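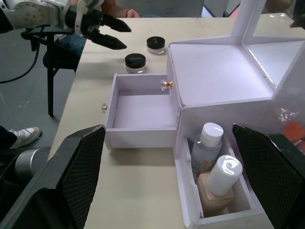 Cover crops and the people who are supposed to love them
Muireann Rafferty, speaker notes, afternoon slot

Slide 1. Title
Thank them for staying past lunch. Mention that I grew up on a farm and was no use on it.

Slide 2. What we asked
We surveyed 207 farms in the Brundon and Pretby districts. One question mattered: you were paid to plant a cover crop over winter, so are you still doing it now that the money has stopped?
Pause. Let the funders look at their shoes.

Slide 3. The map
Brundon is the flat bit. Pretby is the wet bit. If anyone from Pretby is in the room, it is the scenic bit.

Slide 4. Who kept going
90 farms kept planting. The rest stopped, mostly in the first winter without a payment. The project's final report called this "a strong foundation." I wrote part of that report, so go easy.

Slide 5. Why they stopped
Seed cost comes up first, always. Then timing. Our guidelines said to sow right after harvest, when a farmer is apparently lying in a hammock wondering how to fill the day.
Read the quote from the Kistby grower: "You gave me a brochure. I needed a second tractor."
Do not explain the quote.

Slide 6. Why they carried on
Less soil in the ditch after heavy rain. Winter grazing for sheep. Also, the neighbors were doing it, and you can see a neighbor's field from the road. We spent a great deal on workshops. The road was free.

Slide 7. The Bañez trial
Slow down here, the chart is busy. 2 plots, same soil, same drainage. Rye on one, bare ground on the other. Yields hardly differed in the early years, and this is the part we left out of the leaflet. Point at the blue line. If the pointer is dead again, walk over.

Slide 8. What I'd change
Smaller payments, spread over more years. Let people choose the seed mix. Hold the training in March, before spring work gets going, and keep it to a morning.
Stop printing things. There are still 2,000 leaflets in our hallway and I've started leaning my bike on them.

Questions
Someone will ask about carbon. Short answer: we didn't measure it. Long answer: we didn't get the grant to measure it.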